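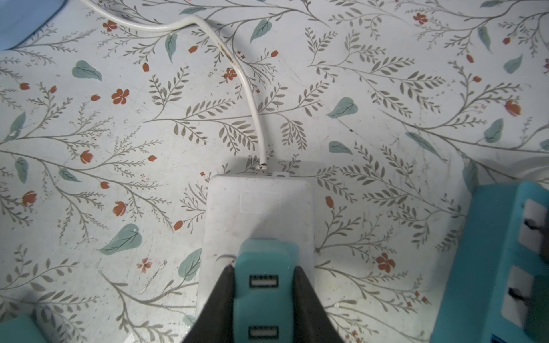 A turquoise two-port charger at the white power strip, on the flowered cover.

There are two kinds of households, and you can tell them apart by what happens when a guest asks where to plug in a phone. In the first kind, the host points to a wall. In the second kind, the host says "hang on" and gets down on the floor. I have belonged to the second kind all my adult life, and I'd like to say a few words in defense of the power strip before somebody in my family throws ours out.

Ours is white, in the sense that a bathtub in a rented apartment is white. It is scuffed, it has gray marks I have stopped trying to wipe off, and the cord has brown smudges along one stretch that I prefer to think of as coffee. It came with us when we left the place on Okafor Street, where the bedroom had 2 outlets, one of them behind a radiator. A thing that has been useful for that long gets to look tired. I extend the same courtesy to myself.

I do draw a line, and the line is the spot where the cord goes into the housing. Ours has started to look a little worn there, with a small spot I don't love, and I'll concede that this is how strips end their careers. Scuffs are character. A cord giving up at the joint is a fire in the planning stage. So yes, it will be retired. What I object to is what people want to replace it with.

My household's candidate is the Plenolwood, which costs 170 dollars and is a power strip dressed as a piece of driftwood. You are supposed to leave it out on a sideboard and feel calm. The Zasis is the other one I keep getting ads for. It sits in a fabric sleeve and comes with an app that will tell you, wherever you are, that your lamp is on. I know my lamp is on. I turned it on so I could find the power strip.

I read the customer reviews for the Zasis, all 2,527 of them if you believe the counter, though I gave out somewhere in the complaints about the sleeve. The happiest customers seemed to be the ones who had hidden it behind the couch, where a ten-dollar strip would have been equally calming.

All of this comes from the idea that cords are shameful. Magazines photograph living rooms with a lamp, a television and a speaker, and not one cord among them, as if it all ran on good taste. Then we look at our own rooms and start buying boxes to put the cords in, and the boxes have lids, and now charging a phone begins with removing a lid.

The little charger gets none of this fuss, and I think that's because it's turquoise. Two USB ports, one above the other, a rounded top, a color nobody could lose in a drawer. It was bought at Pollport on the way to a beach weekend in June and it has outlived three that were tasteful and white and are presumably still in hotel rooms. It even goes with the teal leaves on the cover, a coordination I'd take credit for if anyone asked.

My plan is modest. I'll buy a new plain strip with a sound cord and a switch I can work with my toe, and I'll put it where people can see it. Guests can plug in without asking. The turquoise charger stays, and the driftwood can wait for somebody who has a sideboard.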